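Kundo Releases Revised Sizing Standard for Ellden Bed Linen

Dec 28, 2024 - Kundo, a supplier of bed linen to hotels and care homes, today released a revised sizing standard for its Ellden line. The standard covers flat sheets, fitted sheets and duvet covers, and replaces the tables in use since 2009.

Under the new tables, each item is listed by its finished size after 19 wash cycles. Earlier tables gave the cut size only, which left buyers to work out shrinkage for themselves. Fitted sheets in the Ellden line are now made in 54 size and depth combinations. 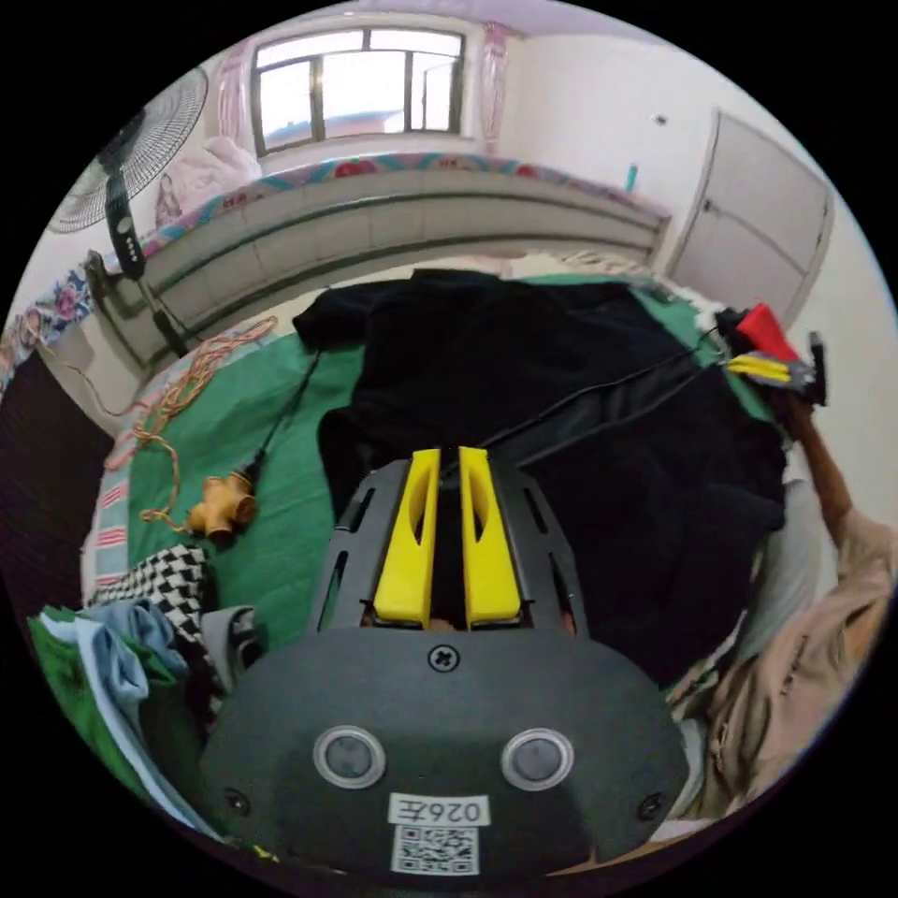 Hem widths and corner seams are also set out in the standard. Elastic on fitted sheets runs the full edge - the older corner-only version will be sold until July and then dropped. Care labels move to the foot end on all items.

"Most returns we handle come down to mattress depth," said Oddur Briem, head of product at Kundo. "The old tables had one depth for each width. Buyers can now order by the depth they measure."

Orders placed under the old item codes will be filled from stock. The minimum order for custom sizes remains 1000 pieces. Linen sold under the Balum name is not affected by the change.

The full tables are available on request from Kundo customer service.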